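Skaltano simulation kit: speaker notes, product session
Slide 1. Leave up while people find seats. 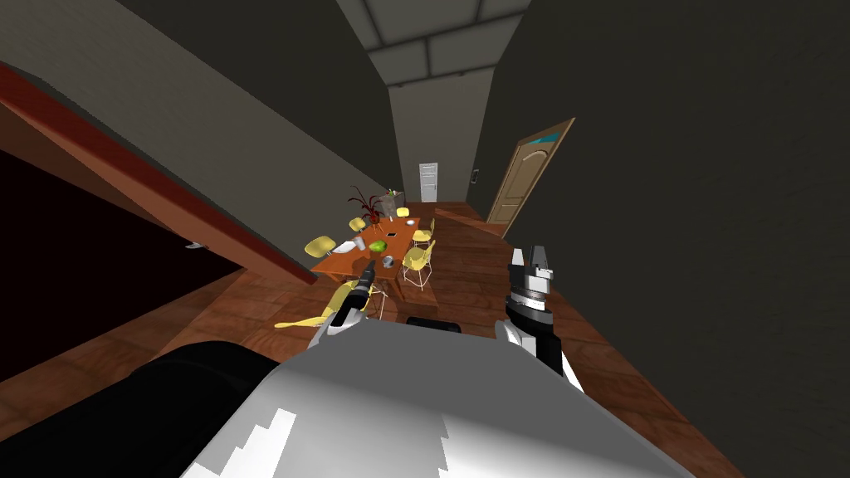

Dining room scene, rendered in simulation. Two-arm robot in the foreground, table set with mixed items.

Good afternoon. I'm going to take 20 minutes on the kit, then questions. I work on the product side, so send the deep physics questions to the engineers at the back table.

Start with the room. It's a household scene with a dining table, yellow chairs, a plant and a few things to pick up. Point out the green object near the middle of the table and the metallic cup or pot at the near right corner. They call for different grasps. The chairs matter too. They limit where the base can park and how the arms can come in.

Point out the upright gripper on the right, with its two fingers apart. Say that the left arm is down by the near edge of the table. Ask the room which arm they would send for the cup. Wait for an answer.

Slide 2. What you get.
The kit is called Akano. It comes with 83 indoor scenes, a two-arm mobile robot model, and a task editor. You can bring your own robot model if the joint limits are filled in. Missing limits are the most common support ticket we get.

Slide 3. Price.
1299 per seat per year. Schools pay 1000. The scene library is included in both. Don't discuss volume pricing from the stage.

Slide 4. The Heywood trial.
Heywood ran 3000 table-clearing attempts in the kit before they moved to hardware. Small dishes gave them the most trouble. They changed the approach angle and ran the set again. Don't quote a success rate. They haven't cleared it for release.

Slide 5. Known limits.
Say these plainly. Soft items are weak in this version. Leaves don't bend when an arm touches them. Shadows and bright patches can come out with stepped edges at the lower render setting. Liquids are not supported.

Slide 6. Codora export.
Episodes export straight to Codora format. Run the short demo if the network is up. If it isn't, skip to slide 7 and offer to show it at the booth until 4:30.

Slide 7. Trial sign-up, then questions. Repeat each question into the mic.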